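# Laundry jobs: tips for setting up the software

These notes are for anyone running a two-armed robot on washing and tidying at home or in a small workshop. We use Mellovance for planning and Skernska for the camera side, but most of it applies whatever you run.

**Set the basket limits first.** A basket with holes in the sides confuses depth maps. The camera sees through the gaps and the software fills in a surface that isn't there. In Skernska, draw the basket as a solid box and let the planner avoid the box. Leave the top open or the arm will refuse to reach in.

**Don't rely on colour alone.** Red on pale grey is easy to pick out. Two red things near each other are not, and the software will often join them into one. Turn on the depth split, then set the smallest gap to 8 mm.
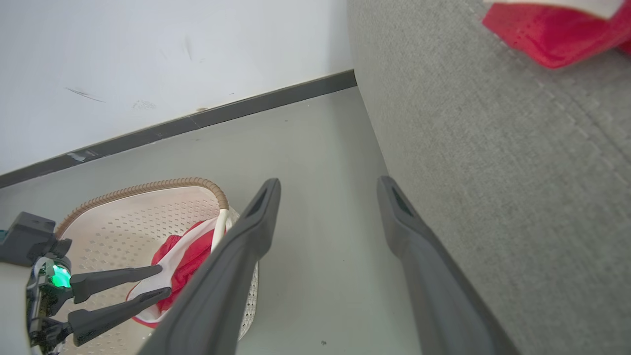
**Give each arm its own turn.** If both arms plan at the same moment they tend to choose the same bit of cloth. Mellovance has a lock for this, under Shared Space. The first arm takes the lock, closes, lifts and lets go of the lock. Set the wait to 800 milliseconds. Shorter than that and the second arm starts while the cloth is still swinging, so its grasp point is out of date before it gets there.

**Re-plan after the lift.** Cloth changes shape as soon as it leaves the surface. Throw away the first grasp map and take a new one with the garment hanging. Hems, cuffs and collars are good targets for the second hand. Tags are poor ones – mark them as "ignore" in the label list.

**Keep the recordings tidy.** If you teach by hand controller, save each garment as a separate run and name it by type: jersey, towel, sock. Trim the dead time at the start. Six or seven clean runs of one garment have done more for us than a long folder of mixed ones. Amaral will sort the runs by length, and the very short ones are usually slips of the thumb on the trigger. Delete those.
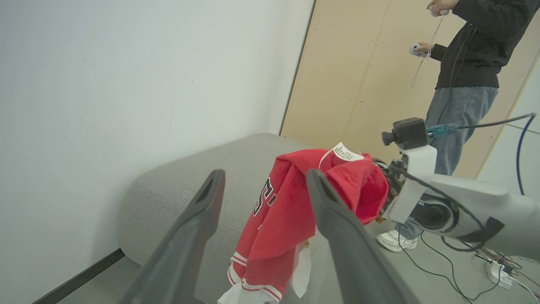 **Can I use the same settings for towels and shirts?**

Use the same basket box and the same lock, but keep separate grasp settings. Towels are thicker and want a wider opening before the fingers close. Save the two as profiles in Flellance and switch between them at the start of a load.

**Check the wrist cameras after any knock.** Run the short calibration and compare it with the last saved one. If the offset has moved by more than 2 mm, do the full one before the next load. Old grasp maps should be cleared at the same time, under Storage in Skernska.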